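九月の終わりに、ヒラノのロボット工房の公開日へ行ってきました。駅からバスで三つ目、坂の途中の停留所で降ります。

# ヒラノ工房 公開日の見学記

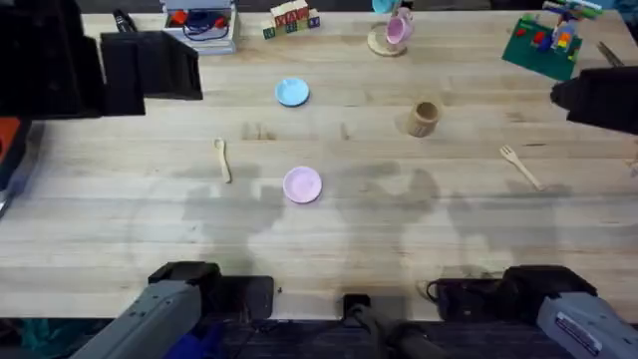
見学に予約は要りますか。

公開日は予約なしで入れますが、二階の実演だけは入口で配られる整理券が必要で、午前の分は早めになくなります。

私がもらった券の番号は405でした。一瞬そんなに人がいるのかとひるみましたが、受付の方によると最初の4は部屋の番号なのだそうで、要するに五番目です。少し得をした気分で、紙コップの麦茶をいただきながら廊下の長椅子で待ちました。窓が開いていて、近所の中学校の吹奏楽の練習がずっと聞こえていたのを、なぜかロボットのことよりよく覚えています。

実演の部屋では、村上正信さんが案内をしてくださいました。もともとは食品工場の包装機を直していた方で、話し方がゆっくりで、こちらの的外れな質問にも「ああ、それはですね」と必ず一度うなずいてから答えてくださるのがありがたかったです。

こちらの工房では、二本の腕にままごとの道具を扱わせる練習をしています。小さなお皿や木のスプーン、フォーク、おもちゃのティーカップといった、うちの姪が喜びそうなものばかりで、作業台も金属ではなく木の天板。もっと工場らしいものを想像していた私は、ここでだいぶ肩の力が抜けました。文字の描かれた木の積み木まであって、隣にいた小さな男の子が背伸びをして読もうとしていました。

村上さんのお話では、薄いお皿が思いのほか難しいのだそうです。ぺたりと平らに置かれていると指の入るところが少なく、人間なら縁を爪で起こすところを、腕のほうは横から迎えにいかなければならない。そのかわり木のコップのように背のあるものは練習の早い段階でつかめるようになるとのことで、これは聞いてなるほどと思いました。家に帰ってから自分でも平皿を手袋をして持ち上げてみたのですが、たしかにやりにくいんです。皆さんもぜひ一度(割れないお皿で!)お試しください。

腕を動かすのは、マレーシアから来ているアフィク・ユソフさんの担当でした。手元の操作用の腕を動かすと、台のほうの腕がついてくる仕組みです。一回ごとの動きを記録していて、今年に入ってからの記録は3241回になったと壁の紙に書いてありました。鉛筆で消しては書き直した跡があり、手書きで数えているのかと聞くと、機械でも数えているけれど紙のほうが皆が見るから、というお返事でした。

私たちの回では、ピンクのお皿を水色のお皿に重ねる課題を見せてもらいました。最初は縁に当たってお皿がすうっと逃げてしまい、見ている側から「あー」と声が漏れます。二度目も惜しいところで失敗。三度目に斜めに重なったときは、まっすぐではないのに拍手が起こって、ユソフさんが照れて頭を下げていました。うまくいかなかった回の記録も捨てずに取っておいて、後でどこが悪かったのかを調べるのだそうです。

希望者は操作もさせてもらえます。私も並びました。操作用の腕は思ったより軽く、ただ、奥行きがまるでわかりません。横から見ればもうフォークの上だと思ったところで指を閉じると、何もつかめていない。後ろから村上さんに「もう少し向こうへ、はい、もう少し」と声をかけてもらい、持ち時間の3分をほとんど使って、ようやく木のフォークを持ち上げました。たったそれだけのことに、終わってみたら手のひらが汗びっしょりでした。

一階では部品や記録用の棚も見られます。クラルタンステッドという提携先の工房から届いた指先の部品が並んでいて、先の形を少しずつ変えてあるのを自由に触ってよいとのことでした。ウレントと名前のついた柔らかい指先が私は好きで、洗濯ばさみのように開いたり閉じたりしながら長居をしてしまいました。キブポートの展示会にも同じものを持っていくそうです。

売店というほどではありませんが、出口の机で工房の冊子を売っています。2000円と聞いて少し迷い、中を見せてもらったら、失敗した回の話に何ページも使ってあったので買いました。帰りのバスで半分ほど読みました。

来てみたい方に、いくつか覚え書きを。

- 実演の部屋は冷房がよく効いています。羽織るものがあると安心です。
- 階段が急で、エレベーターは裏口側にあります。受付で言えば案内してもらえます。
- 操作の体験は実演のあとに同じ部屋で受け付けています。
- 帰りのバスは夕方になると一時間に一本です。私は一本逃して、坂の下のパン屋さんであんパンを買って待ちました。

次の公開日は春だそうです。今度は姪を連れていくつもりで、もう約束もしてしまいました。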